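Towels and tabletops - the Clillside laundry corner

Gallery 3 pictures

Clillside is a shared house in Rumholm, and this page belongs to the part of our site that deals with the plain end of housekeeping. Earlier pages covered the airing cupboard and the shelf over the sink. The subject now is the small table and the blue towel.

The towels were bought together in December from Ramasamy, the household shop on the hill, to replace a mixed lot that had gone thin in the middle. They are used for hands and for drying up, then go in a warm wash with nothing else but other towels. Fabric softener is left out as it makes them slow to take up water.

Folding is done on a table. A bed is too soft and the ironing board is too narrow. The routine is short: label corner towards you, top edge lifted by both corners, towel laid flat, then halves. The folded towels go on the Sirex shelf unit in the passage, with the fold facing out. The shelf takes up to 23 of them before the pile starts to lean.

The table

The top is a light wood colour with a long, curving grain that shows up best away from the glare of the light. It gets a wipe with a damp cloth before any clean washing is put down, and a dry cloth after that. Cups can stay if they are kept well to the back - a ring on the wood is easy to deal with, a ring on a clean towel means another wash.
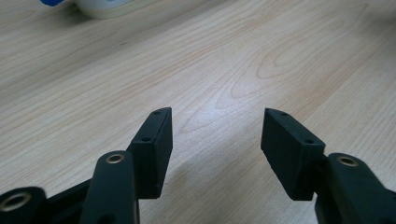
The towel

Start with the towel spread out near the front of the table and take hold of the top edge in two places. Lift it a little way and let the rest hang down towards you. If the edge sags in the middle, move your hands further apart. A gentle pull at this stage gets rid of most creases, and it is a good time to look for loose threads near the care label.

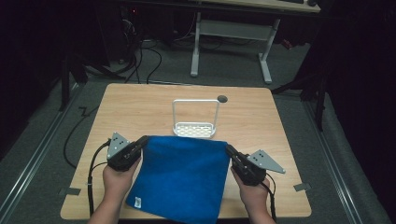

The top edge lifted, with the care label at the lower left and the white rack behind.

Once folded, the towel is turned so that the label corner is at the front left. It makes no difference to the towel, but a pile done the same way every time is quicker to count and easier to put away. The white rack stays on the table throughout. It stands in the middle, well back from the front edge, and there is enough room to work without moving it.

Corners that refuse to meet are usually down to shrinkage along one side. Fold to the longer side and leave the short one tucked inside.

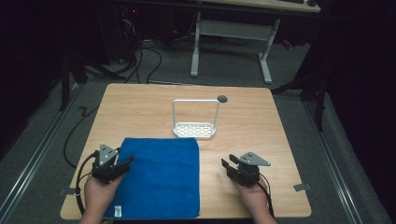

Folded towel near the front edge, label to the left, bare wood to the right.

Previous gallery: the airing cupboard
Next gallery: tea towels and cloths
Page views: 292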